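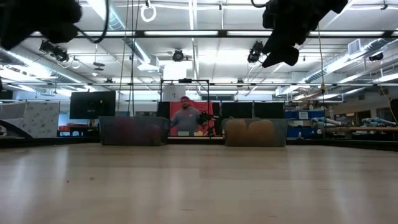 How many bins should stay out on a worktable?
Two is enough for most jobs: one for what still has to be handled, one for what is finished. Set both at the back of the table and leave the front clear for the work.

Size. Pick the bin by the largest item it has to hold, then check that a hand fits down beside that item. An object that fills the bin wall to wall has to be tipped out, and tipping scratches tabletops.

Material. Translucent plastic shows whether a bin is full without lifting it. It does not show small parts well, so those go in a lidded box with a label on the short side.

Table finish. Pale wood marks easily. Wipe with a damp cloth, dry at once, and put felt pads under any bin that gets slid. Plastic feet pick up grit – check them when you wipe.

Washing. Lukewarm water and dish soap. Scouring powder leaves the plastic cloudy for good. For label glue, rub in cooking oil, leave it for 19 minutes, then wash again.

Weight. I weigh a full bin once and write the figure on masking tape on the rim. My small parts box comes to 900 grams, which is fine on a high shelf. Anything needing two hands goes at waist height or lower.

Stacking. Nest empty bins with a sheet of paper between them or they jam. Do not stack loaded bins without lids.

Chutima Sukprasert
Updated Friday, January 4, 2019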